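The Apples of Munulport Come Back to the Table

In Munulport the old people still say that a good apple must fight a little with your teeth. For many years such apples were hard to find in the town. The shops had only sweet red ones, and the orchards on the Vurow road were left to the goats.

Now the trees are cut and cared for again. The Poojary orchard, the biggest one, has 650 trees of nine kinds, and seven of these kinds have no name outside the valley. The Rekora is the most loved — sour in October, almost like honey after five weeks in a cellar.

I visited in May, when the flowers were already falling. At lunch I was given a cake of dried Rekora with black tea, and I asked for the recipe twice. The answer was only "enough butter."
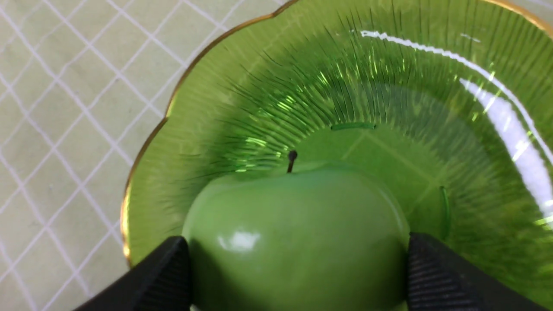 Food & Countryside Desk

A green apple in a green glass bowl is a simple thing to put on a kitchen table. In Munulport people prefer to keep theirs in the dark, wrapped in newspaper, and they bring up a few on Sunday.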